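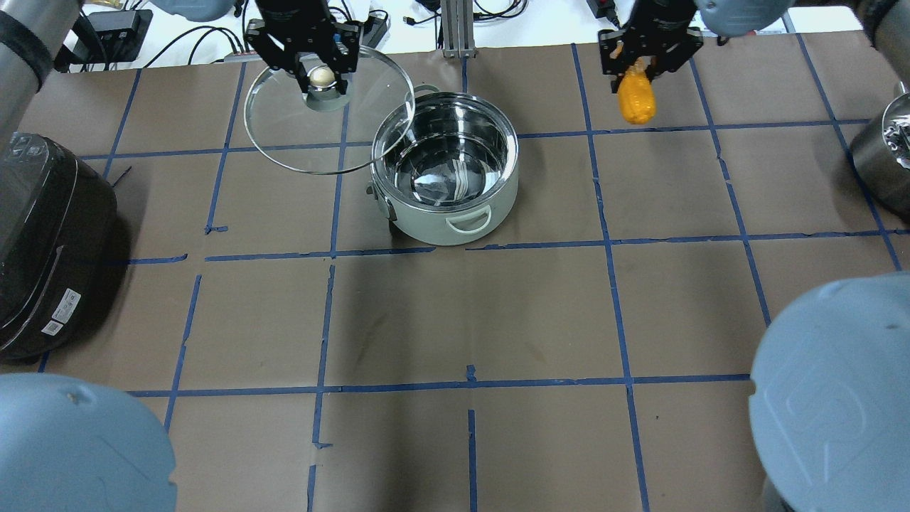

Figure 3. Taped sorting surface with cookware. The glass lid is held over the edge of the green pot.

Papers > Household Studies > Storage and Sorting
2 min read | 3 shares

3.2 Does a grid help?

Gillham recommends marking a work surface into cells before kitchen goods are sorted, on the grounds that each item then has a place. We doubt the claim holds for cookware. The pale green pot in Figure 3 straddles a tape line, and its lid, while held there, belongs to no cell at all. Lougher counts a lid and its pot as one item; the Clernix scheme counts two. Neither says what to do with a handle that reaches into the next cell. Uneven or broken tape makes the borders harder still to apply. Until these rules are settled, we treat reported gains in tidiness with caution.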